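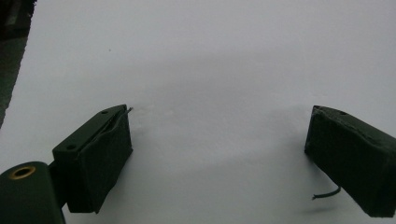
Notebook entry, 02/10/2024. Crash reconstruction bench, Lesora site. Entry by G. Lombardi, checked by B. Grewal.

The purpose of today's work was to establish whether the headlamp filament method can be applied to the samples from the Biltau junction collision, in which both drivers state that their lamps were lit. Filaments are to be examined against a plain white surface with a matte finish, since glare has spoilt earlier readings. Any speck on the surface, however small and dark, is to be noted before a sample is put down, so that it is not later mistaken for a fragment of filament or glass.

Four lamps were received in sealed bags, two from each vehicle. The seals were intact and the numbers agreed with the Pelletier recovery sheet, with one exception: the nearside lamp from the van is entered there as offside. Ms Grewal has written to the recovery yard to ask for a corrected sheet. The lamp remains on the register under its bag number until a reply is received.

Findings by lamp:

Lamp 1 (car, offside). Glass whole. Dipped filament stretched and uncoiled over most of its length, with no clean break. Consistent with a hot filament at impact.

Lamp 2 (car, nearside). Glass broken. White oxide on the dipped filament and small beads of fused glass on two turns. Consistent with the lamp being lit when the glass failed.

Lamp 3 (van, offside). Glass whole. Dipped filament broken at one end, coil spacing even, break face bright and sharp. Consistent with a cold filament.

Lamp 4 (van, the disputed bag). Glass whole, filament whole, no distortion. No opinion can be given from this lamp alone.

It should be recorded that lamp 3 does not settle the matter of the van. A cold break shows only that this filament was not hot at impact. The bulb may have failed earlier in the journey, or the circuit may have been at fault. The switch and fuse are still with the vehicle and have been requested.

The microscope was set to 100 times for the break faces. The scale was checked against the glass rule before lamp 1 and again after lamp 4, with no change. Photographs are filed under job 984.

The Tastia lighting unit flickered twice during the second lamp. The same fault was logged in August and marked as repaired - it evidently was not. Lamp 2 was examined again under the older unit with the same result.

Outstanding:
Corrected recovery sheet from Pelletier.
Switch and fuse from the van.
Tastia unit to be withdrawn until repaired.
Lamps returned to locker 455, key signed in by B. Grewal.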